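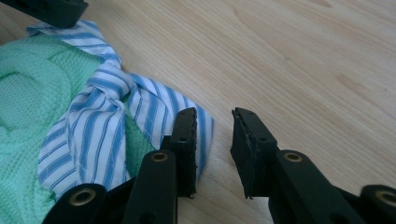 Clarnano has changed the care instructions for its anti-odor textile finish, lowering the maximum wash temperature and dropping fabric softener from the list of permitted products. The revised sheet, dated 2018-10-30, applies to all garments and household linens treated with the finish, including those already sold. It covers smooth shirting, such as a white shirt with blue vertical stripes, as well as textured goods like a mint-green waffle-knit towel, and for the first time it gives the two groups separate instructions. Earlier versions treated all cotton fabrics alike.

The finish is a silver-based coating bonded to the fiber with an acrylic binder. It is applied at the mill after dyeing and cannot be renewed at home. According to the company, the coating itself is not affected by ordinary detergent, but the binder softens when repeatedly exposed to hot, strongly alkaline water. Once the binder fails, the active particles are released into the rinse water and the fabric behaves like any untreated cloth.

Under the new instructions, shirting should be washed warm on a normal cycle. Waffle knits and terry are to be washed on the same setting but with an extra rinse, as the raised cells of the fabric hold more detergent residue than a flat weave. Chlorine bleach remains prohibited for both groups. Oxygen bleach is allowed on white goods only. Tumble drying is permitted on low heat, and ironing directly over printed areas is not recommended.

The softener restriction is the larger change for most households. Liquid softeners and dryer sheets leave a thin film on the fiber, which covers the coating and reduces contact with moisture. The film can be removed in part by two or three washes without softener. Clarnano states that items previously washed with softener do not need to be replaced.

The revision follows a wear trial run by Bralta, a contract testing laboratory, which began in March. The laboratory washed 700 treated samples in household machines and compared them with 200 untreated controls from the same mill. Samples washed hot lost almost 5 times as much coating as those washed warm. The effect of water hardness was smaller and was not consistent between fabric types – Bralta has recommended further work on this point. Line drying and low-heat tumble drying gave similar results.

Saketwood, which supplies treated linens to hotels and short-stay apartments, said it will keep its current commercial laundry process for existing stock and move to the lower temperature as contracts are renewed. Commercial laundries generally use hotter water and stronger alkali than home machines, and the revised sheet does not cover them. A separate document for commercial use is in preparation.

New care labels will be sewn into goods from the Sproģis mill beginning with the next production run. Retailers holding older stock will receive printed inserts in packs of 2000, to be placed inside the packaging before sale. The symbols on the old labels remain legally valid, but where the label and the insert differ, the insert should be followed.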